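4.2 Comparison of end tools on the bin-clearing task

We compared two grippers on the same arm. The first, which we call the Bristance gripper, is a parallel-jaw tool with stiff flat fingers. The second, the Heveck gripper, has the same stroke but uses compliant fingers that bend inward under load. Both were driven by the Nollus controller with the same speed limits and the same grasp planner, so the only settings that changed between conditions were the finger geometry and the closing force.

The task was to empty an open sheet-metal bin one object at a time. Objects were drawn from the Ellis set, which contains 32 items of mixed shape and finish, including toy food, small boxes, and shiny packages. Each trial began with a handful of objects placed by hand. A trial ended when the bin was empty or when the planner failed to find a grasp three times in a row. We logged 693 grasp attempts in total, and 210 of these were on objects that touched a wall of the bin when the attempt began.

The bin was set on a wooden tabletop within reach of the arm. A wrist camera provided the close view used for planning, and a fixed camera recorded the workspace for later review. Cables for the tool and camera were routed along the outside of the arm with enough slack for the wrist to turn.
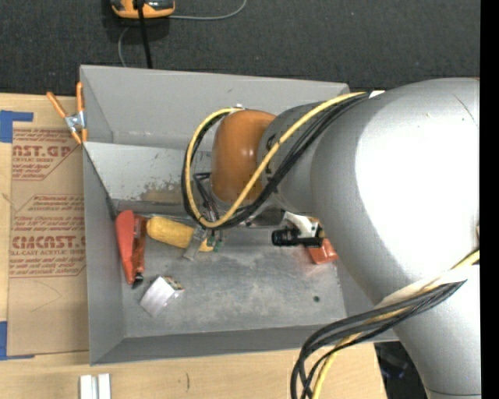 Most of the difference between the two grippers came from objects near the walls. The Bristance fingers could slide down a sloping wall and get under the edge of an object, but only when the approach angle was close to that of the wall. When the angle was off, the finger tip stopped against the metal and the controller reported a contact fault. The Heveck fingers bent on contact and usually reached the floor, though they then closed with less force and dropped heavier items more often.

Away from the walls, the results were closer. Elongated objects were easy for both tools as long as the planner chose a grasp across the short side. Small boxes resting at an angle were harder. The stiff fingers tended to rotate a box before closing on it, and in 16 attempts the box ended up flat against another object and could not be grasped again without moving its neighbor first. These attempts were counted as failures for the gripper in use, even if the box was picked later in the trial.

Shiny surfaces affected both conditions. Reflections on packages and on the bin floor left gaps in the depth data, and the planner sometimes placed a grasp too high. Lowering the exposure of the wrist camera reduced the gaps on packages but made dark items harder to segment. We kept one exposure setting for all trials and did not tune it per object.

Cable drag was a smaller issue. With the wrist turned near its limit, the outer cable loop pulled against the tool and shifted the closing position by a few millimeters. We limited wrist rotation in the planner for both grippers and repeated the affected trials. The repeated trials are the ones included in the totals given earlier in this section.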